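Clarnbridge Puzzle Box Swap: Your Questions

Welcome! We lend out hands-on puzzle boards, busy boxes and tabletop brain teasers to anyone in the Clarnbridge area who likes to fiddle with things (all ages, truly). Jingyi Gu and Ratih Jugah keep this page up to date, so if your question isn't covered, write to them.

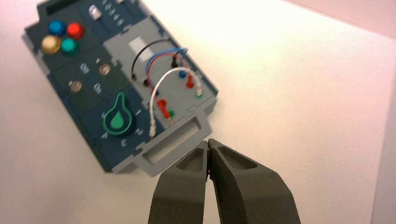
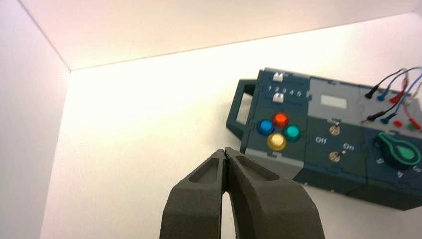
Task board on a white table, two views

Who can borrow?

Anyone with a Clarnbridge or Vostport address. Kids need a grown-up to sign for them. We have borrowers in preschool and we have a borrower who is 79 and goes through our sliding block puzzles faster than we can find new ones!

What does it cost?

Nothing to borrow. There's a $9 deposit per item, and you get it back when the item comes home with all its pieces.

How long can I keep something?

30 days. You can renew once by email, unless another person has it on hold.

How many can I have out at a time?

Four. Sets that come in one bag count as one item, so the Domaner wire puzzles (we love these) only use up a single spot.

I lost a piece. Am I in trouble?

No! Tell us which piece and we'll dig through the spares drawer. Efren Policarpio cuts replacements for the wood puzzles and has saved more of them than we can remember. Please don't swap in a part from a different set, though. It makes sorting very confusing later on.

Do I need to bring batteries?

If your item takes them, yes. Take them out again before you return it.

Which one should I start with?

Oh, this is our favorite question. For little kids, anything with latches and a door that opens. For older kids and adults who say they're "not puzzle people," try the Dai burr set, starting with the smallest one. If you're already hooked, ask for the string-and-ring puzzles and clear your weekend.

Are there solutions?

Yes, in sealed envelopes, and you have to ask for one. Yuxi Zeng draws them by hand and they're lovely to look at even if you solved it on your own.

Can I donate a puzzle?

Please do. Missing pieces are fine as long as you say so on the tag. We can't take jigsaws right now, as the shelf is full until June.

Where do I return things?

The blue bin inside the front door in Clarnbridge, or hand them to Kheri Mussa at the Vostport table.

Page updated Mar 7, 2019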